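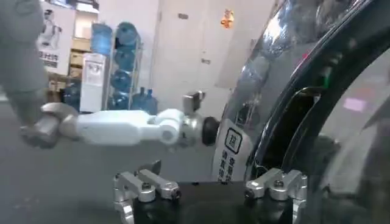
Saturday, 11 a.m.

Steel polish, second go. Did the curved stainless piece again with the Hurneo paste, softer cloth this time, working along the curve. It shows every streak when the lights are on, so check it from both sides before signing off. Black rim wants a damp cloth only, no paste. Left the paste on for 2 minutes, then buffed.

Tub is down to 90 g. Reordered from Greltholm, part 756, same as last time.

To do: clean cloths from the Nidel cupboard, wipe the rim once more, ask Goh for a price on the finer grade.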